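About Phuthong

Phuthong is a small school of everyday things. We teach people how to sort, clean, mend, store and pack the objects they already own, and we do it in a long, bright building in Zonanthorpe that used to be a seed store. If you have ever opened a kitchen cabinet and had four lids fall on your foot, you are exactly the sort of person we had in mind!

How we started

Ratree Chareonsuk ran the kitchen at the Janton community hall for years, and every fall the same thing happened. People would bring food for the harvest supper, leave their containers behind, and come back in the spring asking if anybody had seen them. One October she laid the whole lot out on the hall floor and invited the neighborhood in to find what was theirs. There were 236 pieces on the floor that morning (Wiroj Yensuk wrote the number on the wall in pencil, and we are told it is still there behind the coat rack). By noon people had stopped looking for their own things and were showing each other how to get a stuck cup out of another cup, how to lift a coffee stain, which bottles stack and which only look like they will.

Ratree went home that night and wrote a class plan on the back of a gas bill. The first course had 11 chairs set out and more people than chairs. We moved to Zonanthorpe two years later, when the seed store came up for rent, and we took the name Phuthong from the street where Ratree's grandmother had her shop.

What we teach

Our main course is called The Working Kitchen, and it runs for six evenings. You bring a box of your own things to the first class — whatever is giving you trouble — and you work on that box until the end. We don't have a model kitchen with matching jars. We have your stuff, and the stuff of the person next to you, and a lot of table space.

The first two evenings are all drinkware and bottles, and they are the loudest of the six. People get very attached to cups! We talk about shape first. A tapered cup nests beautifully and wobbles on a crowded shelf. A straight one stands like a post and takes up the same room whether you have one or eight. Anything with a narrow foot wants a shallow bin or a divider, and anything with a ridged or threaded end needs a brush with some give in it, so that you can work along each groove in turn.

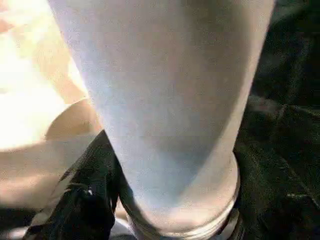
After shape comes surface. Smooth, matte pieces hide fingerprints and show grease, glossy ones do it the other way around, and a lot of what people bring in has both finishes on the same piece. Jianguo Qiu teaches this part, and he is very patient about it. He has you close your eyes and run a thumb over the whole thing, rim to base, and you find the sticky spot every time. Then it's warm water, a soft cloth, a small brush, and a proper rest on the rack, bottom side up, with space for air to move. Most of us put things away too soon.

The other four evenings cover pots and pans, dry goods, the drawer that everyone has, and packing. The packing class is open to anybody, even if you skipped the rest, and it fills up before summer when people are moving. You learn to pack a box so that nothing shifts when you tip it, and to label it on two sides so you can read it in a stack.

We also run a Saturday-style open bench, only ours is in the evenings, from six until the last person has finished sweeping up. Bring one thing or bring ten. There is tea.

Our shelves

Along the back wall we keep what we call the Breltolach, after the old dresser that the collection started in. It's a lending library of containers, trays, dividers and racks, 2249 items at our last stocktake, and any student can borrow from it for a month. Try a divider in your own drawer before you spend money on one. If it doesn't fit, bring it back and take another size. Thirumalai Shenoy looks after the shelves and built most of them, and he has strong views on where the wide trays go, so please ask him before you put one back.

Lids live in the green crates by height of rim. Yes, rim. We tried sorting by color and it was a bad winter.

Who we are

Ratree Chareonsuk, founder, The Working Kitchen
Wiroj Yensuk, packing and moving classes
Jianguo Qiu, cleaning and care
Thirumalai Shenoy, the Breltolach and repairs
Liliana Gatti, enrollment, school visits and the tea

We are all part-time, and every one of us has taken everybody else's class at least once. Liliana has taken packing three times and says she is still learning how to fold a shirt.

Coming to a class

Courses start in the fall and again after New Year. A full course costs $110, which covers all six evenings and a library card for the Breltolach. The open bench is free. We have room for 52 students across the whole building, in small groups, and if a course is full Liliana will put you on the list and call you herself.

The front door sticks in wet weather, so give it a good push. Parking is behind the building, past the loading ramp, and the step-free entrance is on that side too. Children are welcome at the open bench with a grown-up, and they tend to be better at matching lids than the rest of us.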